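Home | Projects | Staff | Library | Contact

Whose rules are these? A look at good practice sheets for hand-held gripper work

Final project report, Faith Swai
Supervisor: Gearóid Lynch
Warkgate College, Applied Technology

1. What I set out to do

My first plan was to write a safety code for people who collect gripper recordings in ordinary homes. Mr Lynch told me to read the ones that already exist before adding another, and after reading them I dropped the plan. This report is about what the existing sheets say, who they seem to be written for, and whether anybody doing the work could follow them.

I looked at three sheets. The first is the Merketti operator guide, which is the longest. The second is a two-page checklist used by the Cokum group, written by Bradley Dobson. The third is a set of notes by Gladys Gachanja for the Mwakalinga project, which were never meant to be a standard but get passed about as one. I also spoke to Hưng Khúc, who has done a lot of recording with a hand-held gripper and trained other people to do it.

2. The tidy room problem

All three sheets begin with the work area. Merketti wants a "clear, level and stable surface, free of items not in use". Cokum wants the same in fewer words. Gachanja's notes say to pick the surface the task would normally happen on and leave it alone unless something on it is dangerous.

These can't all be good practice. The point of recording in homes is that homes are not labs. If the operator clears everything away first, the recordings show a lab with curtains. I asked Bradley Dobson about this by email and he said the rule was there for safety and that operators should use judgement. I don't find that a strong answer. A rule that relies on the operator knowing when to ignore it isn't doing much.

The "level and stable" part is worse. Plenty of small pick and place jobs in a home are done on a bed, a sofa or a lap. A mattress gives when you lean on it and a light bottle standing on a sheet can tip if the cover moves. Merketti has one line on soft surfaces and it says to avoid them. Cokum has none.

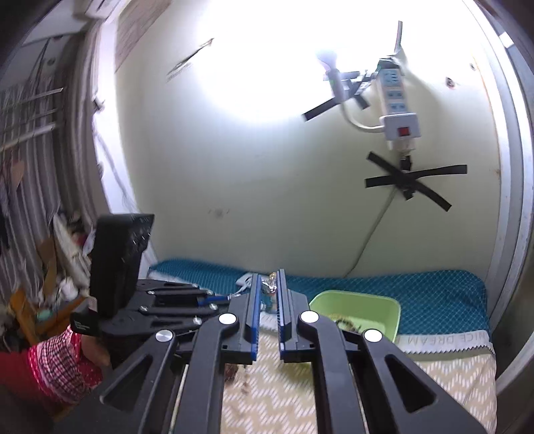

Gachanja is the only one of the three who says anything useful on this. Her advice is to come in slowly, keep the wrist off the bedding and stop if the object starts to lean. She also says to keep crumbs and loose bits away from the pads if you can, and to wipe the pads between sessions. None of that needs a standard number on the front. Hưng said it matches what he tells new people, although he admitted most of them stop wiping the pads once he has left the room.

3. Power and cables

This is the section I expected to agree with, and mostly I do. Every sheet says to look for sockets and trailing leads near the work area before starting. Merketti says operators must not record within reach of "non-permanent electrical fittings". Read strictly, that rules out any room where a lamp or an extension strip has been put up with tape, and a great many bedrooms and student rooms have something of the kind. Mine does.

So either the rule is ignored or whole kinds of home are left out of the recordings. Neither is mentioned in the guide. My own view is that the rule should be about the operator's path: know where the leads run, don't let the tool or your sleeve catch on one, and keep liquids away. If a fitting looks unsafe, leave the room and tell whoever lives there. I would rather have those lines followed than the Merketti clause printed and forgotten.

4. Hands, sleeves and people

Cokum says "no loose clothing". Merketti says "close-fitting plain sleeves". I could find no reason given anywhere for "plain". Hưng guessed that it was meant to help with the video and had wandered into the safety part by mistake. If he is right, then a picture quality preference is being presented as a safety rule, and an operator who breaks it will be told off for the wrong thing.

Pinch points get one sentence in each sheet. I think they deserve more. The linkage on a hand-held gripper moves as the fingers move, and the free hand tends to drift forward to steady whatever is being picked up. I did it myself on both of the afternoons I practised.

5. Numbers with no source

Merketti sets a limit of 900 recordings for one operator before a break from the project, and 100 in a session. I wrote to ask where these came from. The reply, which took until after I had finished my first draft, said they were "agreed internally". Cokum copies the 100 and drops the 900. Gachanja gives no number and says to stop when your hand aches, which can be criticised too, as people who are paid by the recording will put up with a fair amount of ache.

I can't say the Merketti figures are wrong. I can say that I found no test, log or survey behind them, and that Cokum's copy makes one of them look like two sources agreeing.

6. What I would keep

From Merketti, the check of the tool before use, especially the mounting pins and the finger pads. From Cokum, the length. From Gachanja, nearly all of it, though it needs a part on consent from the people who live in the home. She told me she left that out as it was covered elsewhere. It isn't in the copy that people have.

I have not tested any of this on a proper group of operators. I practised with one tool and interviewed one trainer, and he and I may simply share the same habits. Mr Lynch has suggested a small trial in December, with half the operators given the long guide and half given Gachanja's notes. I would want to know before it starts who decides what counts as an unsafe act.

Submitted 2020-10-29

Contact the department office | © Warkgate College | Back to top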